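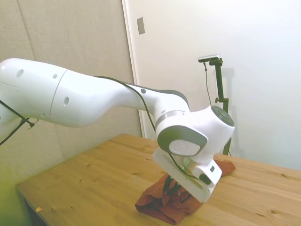
Waschraum Haus Kleinschmidt: neue Dosierung ab November

Die Umstellung der Waschmitteldosierung im Waschraum ist abgeschlossen. Seit dem 31. Oktober 2025 laufen beide Maschinen mit dem Flüssigprodukt Fiketti, die Pulverschächte sind außer Betrieb. Pulver, das noch in die Einspülkammer gegeben wird, verklumpt im Zulauf und führt zur Störungsmeldung »Wasserweg«. Restbestände können bei Pendo Mwakyusa im Büro abgegeben werden.

Anlass der Umstellung waren die Härtewerte. Das Wasser in Cullimitz ist hart, und die bisherige Pulvermenge war für Buntwäsche zu hoch angesetzt. Hagos Seyoum hat die Waschgänge der letzten Abrechnungsperiode ausgewertet: 1124 Zyklen insgesamt, davon 862 im Programm Bunt 40 Grad. Kochwäsche kam auf 122 Zyklen, der Rest entfällt auf Feinwäsche und Spülgänge. Die Grundeinstellung der Dosierpumpe richtet sich deshalb nach Bunt 40. Wer Kochwäsche wäscht, stellt den Drehregler vor dem Start auf Stufe 2 und danach wieder zurück.

Für rote und rostfarbene Baumwolle gilt weiterhin: die ersten Wäschen getrennt, auf links, höchstens 30 Grad. Flüssigwaschmittel für Buntes enthält keine Bleiche, verhindert das Ausbluten neuer Stoffe aber nicht. Farbfangtücher sind zulässig, müssen jedoch zwischen die Wäschestücke gelegt werden — lose vor der Türmanschette geraten sie leicht in die Laugenpumpe. Essig als Weichspülerersatz bitte nicht verwenden, er greift auf Dauer die Dichtungen an.

Das Flusensieb des Trockners ist nach jedem Durchgang zu reinigen. Bei Teilbeladung misst der Feuchtesensor ungenau; in diesem Fall das Zeitprogramm wählen. Frottee und dünne Geschirrtücher nicht zusammen trocknen.

Die Wartung übernimmt wie bisher die Firma Cleltomov. Störungen mit Maschinennummer und angezeigtem Code an Meron Ambaye melden, auch dann, wenn die Maschine nach einem Neustart wieder läuft. Die Liste für die Waschzeiten hängt ab sofort links neben der Tür.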